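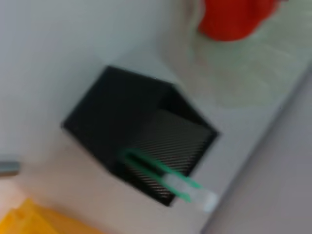
Spring Motorcycle Tips From a Garage That Has Tried Most of Them

Apr 1, 2018

Every April the same list goes around. Do these things to your bike before the first ride, buy these products, and you'll have a trouble-free season. I've been pulling motorcycles out of winter storage long enough to have doubts about a good half of it. What follows is the usual advice and what I think of it, having done the work on my own two bikes and on whatever Dennis Bainbridge leaves in my driveway.

"Just top up the old gas with fresh."

Depends how old. Gas that went in during the fall with stabilizer, in a tank filled near the top, has never given me trouble in the spring. Gas that sat untreated in a half-empty tank is another story, and adding a gallon of premium on top won't rescue it. Drain it. If you have carburetors, drain the bowls too. Dennis poured a bottle of Trumeo fuel restorer into his Oakley last year and swore it woke the engine up. He had also put in new plugs that same afternoon, so I don't know what the Trumeo did and neither does he.

"Start it every couple of weeks over the winter."

I used to do this. I quit. Five minutes at idle in a cold garage doesn't get the oil hot enough to cook off the moisture, and it takes more out of the battery than it puts back. If you aren't going to ride it, leave it alone.

Batteries

A plain maintainer does the job. Mine is an old Vosten with one light on it and no phone app, and it cost me $37. The fancy ones with a "recovery mode" claim to bring dead batteries back. I've tried that on three. One came back for a month, long enough to strand me at a gas station. If a battery has been flat since Thanksgiving, have it load tested, and if it fails, buy a new one. Check that the maintainer is meant for your battery type before you hook it up, especially with lithium.

Tires

Look at the date code on the sidewall before you look at the tread. Four digits, week and year. I've seen bikes sold with "lots of tread left" on rubber that was old enough for middle school. Set pressure cold, with a gauge you own, to the number in your manual. The number molded on the tire is the maximum and has nothing to do with how your bike should handle.

Tire shine has no business on a motorcycle tire. I don't care what the label says about sidewalls only. It slings.

Chain lube, and the toothbrush trick

People will argue about chain lube until the sun goes down. I've used the expensive spray, the cheap spray and plain gear oil on a rag, and I honestly can't see a difference in how long the chains last. What I can see is the difference between a chain that gets looked after every 500 miles and one that doesn't.

The toothbrush trick is fine. Kerosene, old toothbrush, wipe, let it dry, then lube the inside run of the chain while you turn the wheel by hand. Engine OFF. I've seen people do this with the bike in gear and running on the stand, and that is how fingers go missing. Keep wire brushes away from an O-ring chain.

WD-40 on everything

Good for getting road tar off a fender. Fine for pushing water out of a switch housing. Don't let it near your brake rotors, and don't count on it for long as a cable lube.

Dish soap

The internet says it strips wax and ruins paint. It does take some wax off. I've washed one bike with it for years and the paint looks like the paint on the other one, which gets the Harerum bike wash that Phyllis Crabtree sold me on. Hers does smell better. Whichever you use, keep the pressure washer away from the wheel bearings and the steering head.

Foil and water on rusty chrome

I expected this one to be nonsense, and it isn't. Crumple a piece of kitchen foil, dip it in water, rub lightly. Surface rust comes off. Pits stay where they are, and if the plating has lifted you'll make it worse. Try the underside of a pipe first.

Mothballs and dryer sheets for mice

No. I had a nest in my airbox made partly out of a dryer sheet. Plug the exhaust and the intake snorkel with something bright, hang a tag on the bars so you remember to pull the plugs, and set traps.

Brake fluid

This gets skipped because the lever still feels okay. Fluid takes on water whether you ride or not. Go by the interval in your manual, use a sealed bottle, and cover the tank, as it will eat paint. Any half-used bottle from last year goes to the recycling center.

After the first 100 miles, go over the axle nuts, the caliper bolts and anything else you had apart, with a torque wrench and the manual open. Dennis says he does it by feel. I followed him home once and picked up his license plate.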